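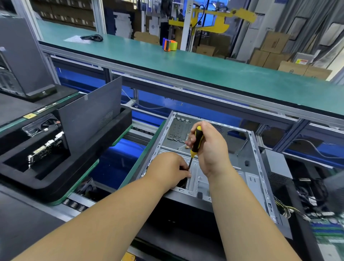
Slide 1. Bare case on the rollers, driver going in. Parts either side.

Speaker notes – "Before the board goes in", bench assembly talk, Merkthorpe
16 September 2019
Slot: after Hiba Khalaf, before lunch. Keep it SHORT.

Say hello, thank Rima Nseir for the invite. Don't do the long intro. Name, Stelis line, years building towers, move on.

Leave slide 1 up for the whole first part. Ask the room: what would you pick up first? Let them shout. Someone will say motherboard. Fine, come back to it.

Main point of first half: everybody wants to talk about the graphics card. I want to talk about the ten minutes with an empty case. Most of our rework at Stelis starts in there.

Case on its side. Always. Upright looks tidier but you're working into a dark hole and the screws fall to the bottom. On its side you can get both hands in – point at the left hand, fingers down on the metal floor. That hand matters. Holds the case still on the rollers and you feel if the panel is giving under the driver.

Rollers: tell the Hegazy story here. Trays drifting, two cases touching, scratched panel, nobody owned up. Moral is brake the tray before you start. Don't spin it out.

Standoffs. Slow down for this bit.
– little copper coloured piece on the inner panel, just left of the shaft. Might be a standoff, might be a clip, can't swear to it at this size. Use it anyway to ask the question: do you know what is already fitted in your case before you start?
– check against the board, not against memory
– one left over under the board = short. One missing = board flexes when the card is pushed home
– finger tight then a nip with the driver. Not more. It's thin sheet, it strips

Numbers, read them off, don't round: 612 cases through in June. 579 passed first time. Pause. Let them do the sum. Then say it for them, 33 came back to the bench. Marwan Semaan went through every one of those sheets, credit him by name. Standoffs and loose screws top of the pile, wiring next, actual dead parts well down.

Screwdriver. Long thin shaft, good fat handle. You want reach, a stubby one puts your knuckles on the case edge. Angle – look at the picture, shaft comes down at a slant. OK for finding the screw. Before you turn it hard, bring it square. Slanted driver chews the head. Say this twice, new starters never beleive it.

Bare forearms – sleeves up or off, cuffs catch on the slot brackets. Mind the cut edges round the openings. Pressed steel, some batches are worse than others. Maysoun Qaisi has the plaster box and the scars, she'll wave.

Layout of parts. Quick one.
Left: graphics card in its black foam, side panel standing up behind. Leave the card in the foam until the case is ready for it. People lift it out early and then there's nowhere to put it down.
Right: power supply, wires spilling over towards the case, yellow black white. Board beyond that at the edge.
My gripe: loose wires. One twist tie round the bundle and they stay out from under your wrist. Costs you nothing. Åsmund disagrees, says you only have to undo it again. Let him say so, he'll say so anyway.

Upper bench, the green top. Coiled cable sitting on its bag, tape up there too. Ask who has a rule for the shelf. Ours: only what you need for this build. Ours gets broken by mid morning.

If time (probably not): Womville trial. Same people, same cases, 60 units, parts always handed from the same side. Average 165 seconds for the empty case stage. Don't oversell it, small run, no proper comparison done.

Order of work, put slide 2 up now, text only:
Brake the tray
Look inside, shake out anything loose
Standoffs checked against the board
Inner panel screws
Power supply, wires tied
Then the board. Then the card, last

Back to whoever shouted motherboard. Be nice.

Likely questions
– powered driver? Yes for the side panels, by hand inside. Have had this argument.
– magnetic tips? Yes. Keep one spare per bench, they go walkabout
– who checks the first stage? The next person down the line, by eye, before they put there own part in. Not the builder.

Hand over to Rima for notices. Take the clicker out of my pocket this time.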